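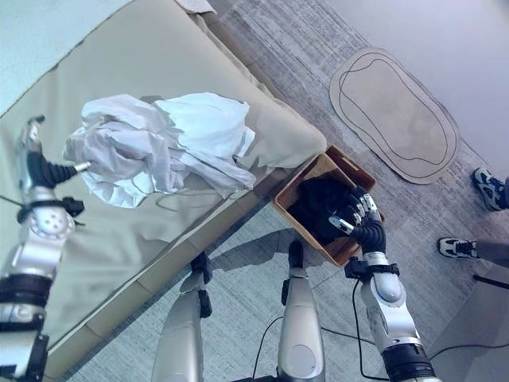
Truveden Fitted Sheet

The Truveden is a plain fitted sheet for single, small double, double and king size beds. It is made by Zarnel from a cotton and polyester mix, so it dries fairly quickly and needs little ironing. It is sold on its own, without pillowcases.

Elastic runs the whole way round the hem. The corners fit mattresses up to 30 cm deep. If you use a topper, measure the mattress and topper together before you order – the extra deep version goes up to 38 cm and is listed under the same product code with an X at the end.

Details
Fabric: 52% polyester, 48% cotton
Colours: white, oatmeal, slate
Wash: 60 degrees, with like colours
Tumble dry: low
Iron: warm
Product code: 3952

Washing and care

Wash before first use. White sheets can be washed with a normal biological powder, but use a colour detergent for oatmeal and slate. Do not use bleach on any of them. Take the sheet out of the machine as soon as the cycle ends and shake it out before hanging. Expect up to 3% shrinkage over the first few washes, which the sizing allows for.

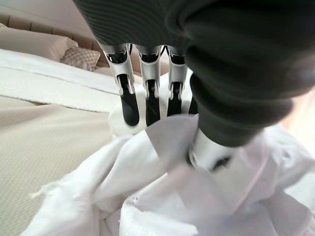
White cloth, crumpled.

To fold, tuck the four corners into one another, lay the sheet on a flat surface and fold the elastic edges in to make a rectangle. Fold in thirds lengthways, then in half.

Orders and delivery

Orders placed before 2 pm leave our Ukell warehouse the same day. Guest houses and lettings can order in packs of six, and there is a lower price on orders over £300. Trade accounts are handled by Eluned Howells. Please give her your bed sizes and mattress depths when you write.

Unused sheets can be returned within 30 days in their packaging. Sheets bought in December can be returned until the end of January.

The slate colour is out of stock in king size. Product details last checked 06/06/2018.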